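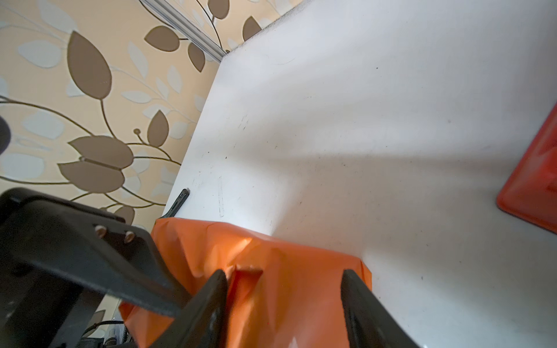 Hokholm Technical College – Manipulation Project Group, Department of Mechatronics

Grade the log, then the demo

The project course is assessed on a five-minute demonstration at the end of term. The arm attempts a task, the panel watches, and a mark is written down. I have supervised student groups under this arrangement and I think the weighting is wrong. A demonstration measures the last two weeks of a project. The engineering is in the weeks before that, and it is recorded in the log, which at present counts for almost nothing.

Consider what the wrist camera shows during an ordinary session. Two black fingers, something orange and crinkled at the fingertips, a white table with scuffs on it, leaf-pattern wallpaper behind. A rigid block would be an easier object to handle and would score better on the day. A soft object folds when the fingers close. Its outline changes between attempts, its surface throws highlights, and a grasp point chosen from one view may be gone in the next. Students who take on such an object learn more about grasping than students who pick up a cube 60 times without a miss. The current rubric pays the second group.

The effect on project choice is easy to see. In October the groups submit proposals, and the ambitious ones are revised downward within a few weeks. Teguh Krishnan's group began with folded cloth and ended with foam bricks. The decision was rational. They had a budget of 2,000 for parts and a fixed date for the demo, and the brick worked. What they lost was the grasp model they had started, and there was no line in the rubric under which it could be credited.

Junaid Malik, who teaches the controls module, holds the opposite view. His argument is that a robot either does the task or it does not, and that employers will not read a log. I accept the first part. The second I doubt. When a cell stops in production, the person sent to fix it reads the log first, and if the log is poor the fix takes longer.

A second objection is that logs can be padded. They can. A group knows that 42 pages look like more work than ten. The remedy is a fixed format: date, software version, object, start pose, result, suspected cause of failure, next change. Farzana Liyanage wrote a one-page template along these lines for her own group, and an assessor can check any entry against the stored camera video. Invented entries do not survive that check for long.

My proposal is modest. Move half of the demo mark to the log. Require that failed grasps be recorded with the same detail as successful ones, including the view from the wrist. Let each group state its task difficulty in advance, and have the panel agree to it in writing before the hardware is built. Keep the demo – students should have to stand next to their machine while it runs – but treat it as one more entry in the record.

The course handbook is open for comment until the end of the month. Comments go to Anjani Purba in the department office.

Fuad Tsegaye
7 February 2025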